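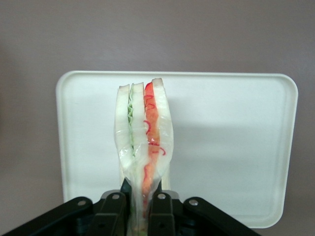 1/14/25. First full day with the animal rescue crew at Lallaveck and I am still buzzing, so this will come out in a muddle. Parveen Mondal picked me up in the dark and we were out at the Koech farm before it got light, where a goat had got itself wedged between a water tank and the wall. I held the torch (badly) while she talked to it in the calmest voice I have ever heard! Two pushes and a lot of bleating and it was out, trotting off as if we had wasted its morning. Breakfast was in the van, one of those triangular sandwiches in clear plastic wrap, white bread with lettuce in it, and I swear no hotel has ever served me better.

After that, the horse. A grey mare called Balus had gone into the ditch by the Okisitz road, up to her belly in mud, and the fire crew were already there with the wide straps. I learned more in 50 minutes than in the whole of the classroom course. You never stand behind, you never pull on the head, and only one person gives the orders. The vet sedated her, the straps went under, and eight of us eased her backwards on to the boards. When she got her front feet under her I actually shouted. Parveen gave me a look, then grinned.

The owner wanted to pay for diesel and was told to put it in the tin. She had rung 16 neighbours before she thought of us, so we left her a card for the tack room and another for the gate.

Quiet afternoon. Cleaned straps, hosed boards, hosed myself. I read back through the old call book, which is brilliant: 178 calls last year, 59 of them cats, and one swan in a chip shop doorway that takes up a page and a half in three different people's handwriting. I want to copy that one out properly when I get a chance.

My boots are by the heater and smell of ditch. Arms like string. Need to buy proper gloves, the thick ones with the long cuff, and ask about the water course in March, as Parveen thinks there may be a place going. On call again tomorrow from six and I can't wait. Bag packed, torch charging, alarm set twice.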